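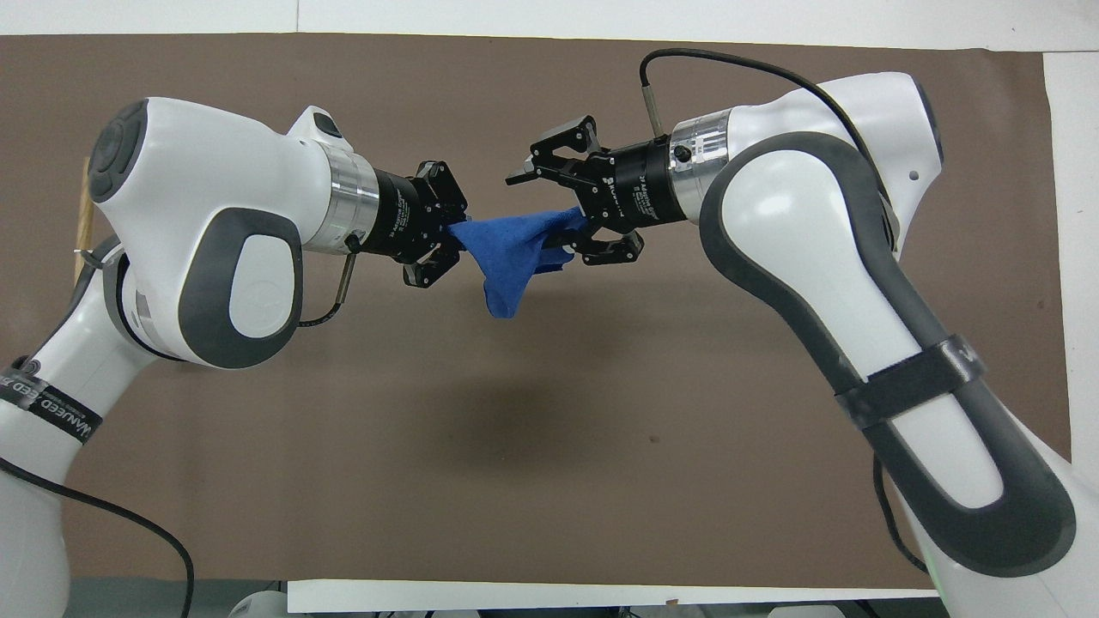 Friday, March 3, 2023

Today I was again with the two arms until late. Kenza asked me at lunch if a machine can fold a towel already, and I did not know how to answer her in one word. It can hold one, this I am sure of. The blue cloth hangs between the two grippers with a fold in the middle, and a person would now simply find the corners with the fingers. For the arms it is the hardest part.

We made 16 tries and I wrote 2 of them in the notebook as good. Lahcen says I am too strict, that his sons fold worse. Maybe. But at Edstead they want to use it for the shop towels, and there a pile has to stand straight on the shelf.

At home I folded my own laundry and watched my hands the whole time, so it took me double. I still think the dishes will come before the towels, because a plate keeps its shape. Ehab thinks the opposite. Tomorrow I must call my mother and buy onions.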